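Date: Jul 17, 2023
Subject: Re: Prayer letters for Ejigu

> Could someone remind me how the letters get there? Our group at Claltamwood has 30 people who'd like to write, and we don't know if we should mail them ourselves or wait. Is there still room in the March bundle as well?

Yes, please write! We'd love all 30. The last bundle had 275 letters in it, from house churches and parishes all over, and the families at Ejigu whose chapel was shut read them aloud after worship. I was so moved when I heard that.
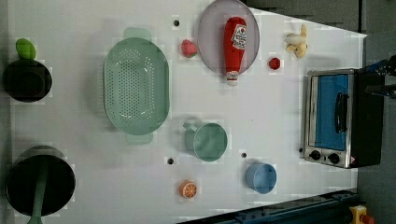
The children's table at Plerkarberg is joining in too, with drawings for the families. They've been talking about sharing a meal with people who can't meet openly, and the play kitchen things give them plenty to draw: black pots, a mint-green colander, even a shiny green toy pepper. If your kids want to send drawings, tuck them in with the letters.

A few things to know before you start:

- Keep it to one page, first names only. A verse and a few warm lines are perfect.
- Leave out politics and anything about the court case — the letters may be opened on the way.

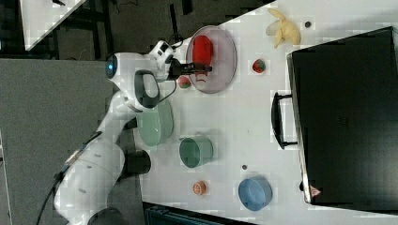

- Send everything to the Kekard office in one envelope. Please don't mail to Ejigu directly.

We have 195 letters for this round already, and I'd be thrilled to pass the last total!
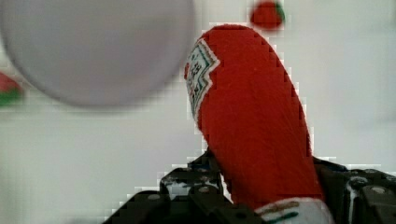
As for March, yes, there's room, and you can start a pile for it whenever you like. If your group wants to pray at the same time as the families, they gather at 10 in the morning, their time.

Grace and peace to you all,
the letters desk, Plerkarberg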